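Visit Report: Small-Item Handling Session, Stamilberg

The Kavanagh working group on household automation visited Stamilberg in November to judge whether machines can yet take on ordinary tidying and sorting. Nhung Đoàn received the delegation and answered questions. The visit lasted 3 hours.

Most of the discussion concerned small objects. A gripper that lifts a carton with ease may still fail on a bead, and homes are full of beads, clips and cords.

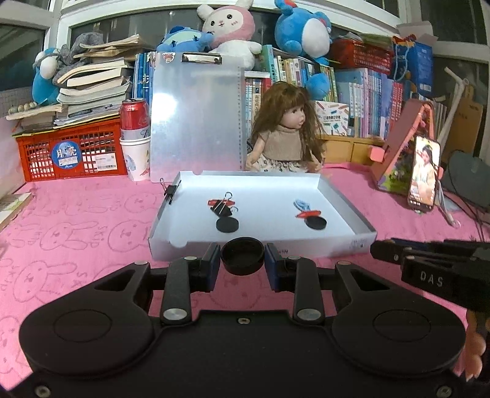
Stamilberg holds 3,249 recorded demonstrations, all guided by hand. Ms. Đoàn stated that 200 of them involve items smaller than a walnut – the group had expected a larger share. Pindetel, which supplies shops with sorting equipment, asked whether the same skills would carry over to a packing counter. She considered this likely for rigid goods and doubtful for cord and cloth.
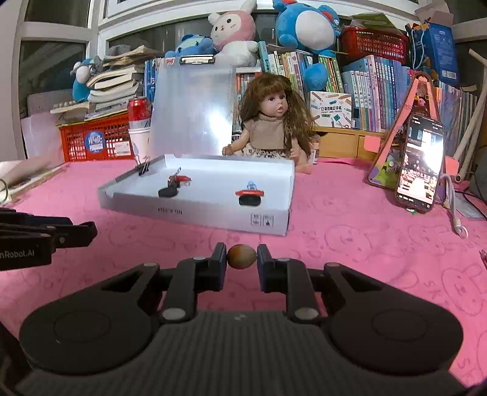 Photo: Roltero

A marbled, rounded piece held between two fingertips is an easy task for a child. For a machine working alone, the group regards it as unsolved outside prepared conditions. Crowded surfaces remain a particular concern.

Members submitted 26 written questions, chiefly on cost and safety. Replies will be attached to the minutes when received.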